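Fine line markers for wiring labels: what survives 2 years?

Forum > Workshop Practice > Marking and labeling

terkemano
Feb 27, 2019
Picking this up from the old cable tie thread. I have a panel rebuild coming up with 93 conductors and I don't want to print sleeves for all of them. The plan is to write directly on white polyester flags. 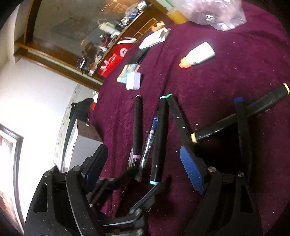
Black markers and a couple of pens, on the blanket.

Requirements:
- legible at arm's length after two years in a warm cabinet
- survives a wipe with isopropyl
- line narrow enough for four characters on a 35 mm flag

What are people using?

dvorak_k
Alcohol-based permanent ink will not survive isopropyl. Same solvent family. It lifts on the first wipe, whatever the barrel says. You need paint marker or a clear overlaminate.

zakosier
Disagree in part. Ink on bare polyester lifts, yes. Ink on a top-coated flag soaks into the coating and stays mostly put. I relabeled a pump panel in October using coated stock, let it sit overnight, and wiped it the next day. Slight gray haze, characters fully readable.

dvorak_k
One wipe the next day is not two years of service. Did you repeat it?

zakosier
No. The panel belongs to a customer and I am not going back to scrub it.

J. Urrego
Heat is the bigger problem in my experience. Dye inks fade, pigment inks mostly don't. Black is the safest choice because it is usually carbon. I stopped color coding by ink years ago and put the color on the flag.

Also check the tip. A fiber tip mushrooms after a few dozen flags on a rough coating, and then your 8 looks like a B. Budget a second marker for a job that size.

terkemano
Good point on the tip. The flags are top coated according to the supplier, but there's no data on which inks were tested.

trisberg
Print the sleeves. A box of 300 costs less than the time you will spend writing, and whoever opens the cabinet next won't have to decode your handwriting. I have never understood the appeal of doing this by hand.

Jhonatan Urrego
Sleeves have to go on before termination. If he is keeping the existing ferrules, that means cutting and recrimping every one. Wraparound flags are the right call on a rebuild.

trisberg
Wraparound labels can be printed too.

terkemano
They can, but my printer only takes 12 mm tape and the flags are die cut. Not buying another printer for one panel.

dvorak_k
Then use overlaminate flags. Write on the white area, wrap the clear tail over it, and the solvent never reaches the ink. Any black pigment marker will do. Let it dry first or the adhesive smears it.

zakosier
Agree with that. How long are you leaving it to dry?

dvorak_k
Ten minutes. Longer if the shop is cold.

terkemano
Ordering a sheet of the overlaminate type and a sheet of the plain coated ones. I'll put both on a scrap DIN rail above the transformer and wipe them monthly.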